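How to compare two sets of hand-held gripper fingers on soft stuff

I get asked a lot which finger tips to put on a hand-held gripper, and my answer is always the same: go grab something fluffy and try them! Hard blocks make every gripper look good. Fake fur does not.

What you need: your gripper, both sets of tips (I had the Plament ones and the older Dzene ones), a scrap of shaggy faux fur, and a bowl or two so you have something to work around.

1. Put on the first set and snug the screws. Don't crank them.

2. Lay the fur down in a loose heap, close to the bowl. Come in from above with the fingers open wide, wider than you think you need.

3. Squeeze slowly and lift. You want the fabric bunched up between the tips, with a deep crease where it's pinched. 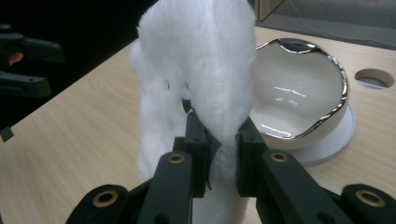
Page last changed: March 30, 2025

Long white fibers are great for this, by the way, they show up so well against black fingers. Look closely at the tips while you hold it. A few fibers poking out around the edges is fine, but if the whole piece starts creeping, write that down.

4. Hold for a slow count of 8, then set it down and let go all the way. Does it drop, or does it cling? (Mine clung like crazy with the Dzene tips.)

5. Swap tips and do it all over again with the same scrap. Waldemar Krawczyk over at Stoststead does his with the other hand too, and I've started copying him.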